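Schranktür auf, Schranktür zu

Eigentlich wollte ich nur auf einen Kaffee bei Itura vorbeischauen, und dann saß ich doch den halben Nachmittag dort und ließ mir erklären, wie man einem Roboter Hausarbeit beibringt. Meine Gesprächspartnerin leitet bei Itura das Projekt Humusbridge und redet schneller, als ich schreiben kann.

»Am Anfang dachten wir, mehr ist immer besser«, sagt sie und lacht. 600 Vorführungen hatten sie im August beisammen, alle am selben Möbel, alle mit dem Handgreifer aufgenommen. Und? »Ein anderer Schrank, und das Modell griff neben den Knauf!« Also fingen sie noch mal an, diesmal mit 37 verschiedenen Möbeln und viel weniger Durchgängen pro Stück. Das klappte deutlich besser - auch bei den Schränken, die im Training gar nicht vorkamen.

Ich frage, was denn das Schwierigste ist. Schubladen? »Ach was, Türen! Eine Schublade kommt gerade heraus, fertig. Bei der Tür musst du den Bogen mitgehen, und jedes Scharnier sitzt ein bisschen anders.« Elf Leute führen den Greifer inzwischen abwechselnd, damit das Modell keine persönlichen Marotten lernt (ihre eigene: viel zu hastig, sagt sie).

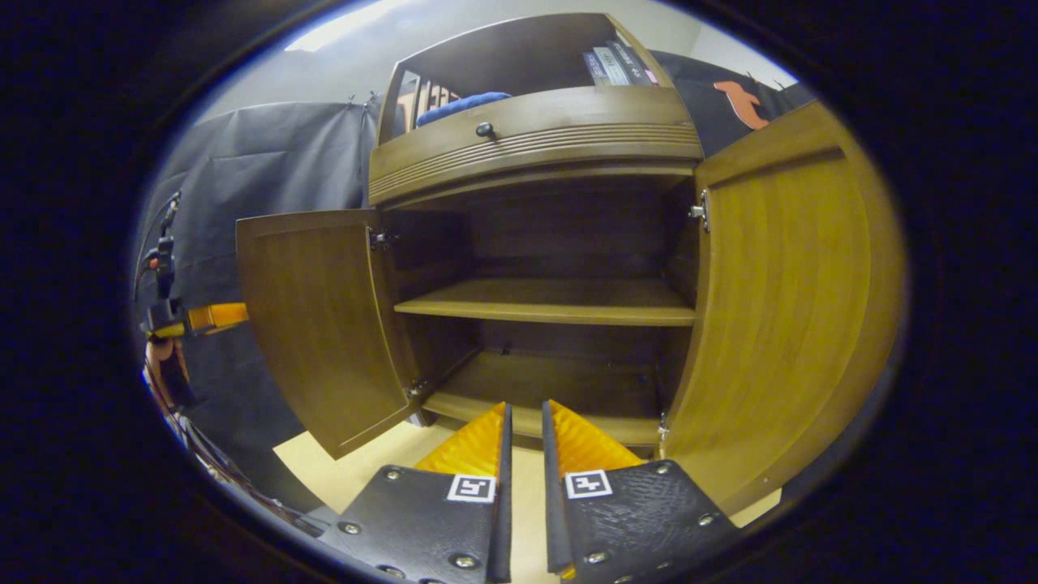
Aus Bulau berichtet: Bratu | 28. Januar 2024

Die zwei Türen unten stehen offen, das Fach dahinter ist leer, und ich darf auch mal ran. Die schwarz-weißen Marker auf den Greiferfingern verraten der Software, wie weit sie auseinander sind. Nach fünf Versuchen tut mir das Handgelenk weh. »Willkommen im Club«, sagt sie und drückt mir den Greifer gleich wieder in die Hand.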